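The laundry room at Hoekstra is on the ground floor, between the bicycle store and the back stairs, and it is carpeted. Visitors remark on the carpet before they remark on anything else. Floor Hoekstra, who runs the 20-room guesthouse her parents opened in Plamberg, kept it when she moved the washing up from the basement three years ago. Her reasons were noise and cold feet.

"The basement had a concrete floor and a drain, and everybody hated going down there," she says. "People would leave a load sitting overnight so they didn't have to make the trip."

Guests can do their own washing at Hoekstra. Many of them stay for weeks at a time, working on contracts in Doltberg, and they arrive with one suitcase and nine or ten shirts. The house does the sheets and towels. Everything else is up to the person who wore it, and that is where this article comes in. We asked Hoekstra and her colleague Arnout Mertens to talk us through an ordinary load of clothes, from the chair by the machine to the drying rack.
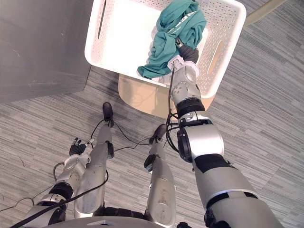

Mertens does not like hampers. A hamper is deep, he says, and the thing you need is always at the bottom, where it has been since last week. He prefers something you can carry with one arm and see into. A white plastic basket with small round holes and a slot on each side for the hands does the job, and it can be set on the seat of a chair so that no one has to bend to the floor for every sock. The holes let air in, which matters if a damp gym shirt goes in on Monday and the wash is not until the weekend. Baskets of this type are sold everywhere and last for years if they are kept out of strong sun.

Sorting comes next, and Mertens keeps it short. Whites go in one pile, darks in another, and anything new and brightly colored gets washed alone the first time. He checks pockets as he goes. In June he found a hotel key from Bultel, a train ticket and a small screwdriver in the same pair of pants.

He also shakes out each piece before it goes in. A T-shirt that goes in as a ball tends to stay a ball, and the creases set. Sleeves get pulled right side out, unless there is a print on the chest, in which case the whole shirt is turned inside out and left that way until it is dry.

Care labels are worth a look, though Hoekstra admits she reads them mainly on clothes she did not buy herself. The number in the tub symbol is the highest temperature the fabric should see. Most of what guests bring can be washed cool, and in her experience a cool wash gets everyday clothes clean enough.
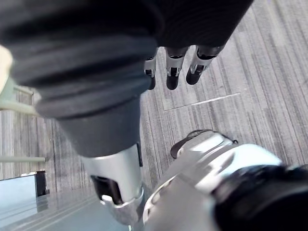
Detergent is where the two of them disagree. Hoekstra measures liquid into the cap and stops at the first line. Mertens uses powder, on the grounds that it is cheaper and keeps the drawer cleaner, and he levels the scoop with his thumb. Both say that guests use too much. Extra soap stays in the fabric and makes towels stiff, and it leaves a gray film behind the rubber seal that somebody has to wipe out.

The house keeps a notebook on a string by the door where people write down their loads. It had reached 779 entries when we visited. Hoekstra uses it to decide when to clean the filter and when to run an empty hot cycle. A few guests use it to complain about each other.

A full drum, in her view, is one with room for a hand on top of the clothes. Past that point the water can't move through the load and the middle comes out with dry detergent on it. Bedding is the usual offender. A duvet cover will swallow every small item near it, so she buttons it shut first and washes it with nothing but pillowcases.

On carpet, she adds, the one real danger is dripping. She wrings out anything that has been soaking before it leaves the sink, and she keeps an old towel folded on the windowsill for the walk across the room. 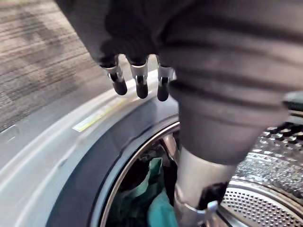 ## After the cycle

Take the clothes out within the hour. Mertens sets a timer on his phone and expects guests to do the same. Shirts go on hangers while they are still damp, with the top button closed, and pants hang from the cuffs so the weight of the waistband pulls the legs straight.

Leave the door of a front-loader open when it is empty. Wipe the seal with a dry cloth, including the fold at the bottom, where hair and coins collect. Pull the detergent drawer out a little way so it can dry too.

The basket goes back on the chair.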